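Rustance: your questions, my answers

I get a lot of emails about Rustance, the little bit of software I wrote for sorting and replaying hand-held gripper recordings. Most of them ask the same things, so I've put my replies on one page. Last updated February 21, 2018.

What does it do, in plain words?
It reads a recording, works out where the fingers were at each moment, and chops the whole thing into single grasps. You get a neat list to scroll through instead of one enormous file (which is how I used to do it, and I don't miss it!).

Do I need Grudside as well?
Only if you want to plan arm movements from the grasps. Grudside is the planner and Rustance just feeds it. If all you want is to look through your recordings and label them, leave it out.

Why does it ask me which part of the object was held?
The planner treats a rim very differently from a handle or a flat side. With a bowl, one finger goes inside and one outside, and the thing can end up tipped right over on its side. If the label only says "bowl", the planner will happily try to grab it across the middle — and then you'll be writing to me.

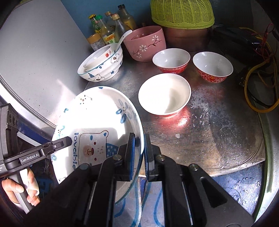
Rim grasps also need the tilt saved with them. Tick "keep object angle" before you import, as it's off by default. I keep meaning to change that.

Patterned crockery confuses my object finder. Any tips?
Yes, turn off "split by colour". It's lovely for plain boxes and hopeless for anything with flowers or cartoon faces on it, as every bit of pattern turns into its own object. The outline mode is slower but much happier in a busy kitchen.

How long can a recording be?
600 seconds per file. Longer ones get split into 2 or more parts, and you may lose a grasp that sits right on the join.

My grasps all start too late!
Set the lead-in to 120 milliseconds and import again. If that doesn't sort it, send me the log file and I'll have a look.

Will it run on version 9 of Cadden?
It will, but update the Cadden plug-in first. The old one crashes on opening.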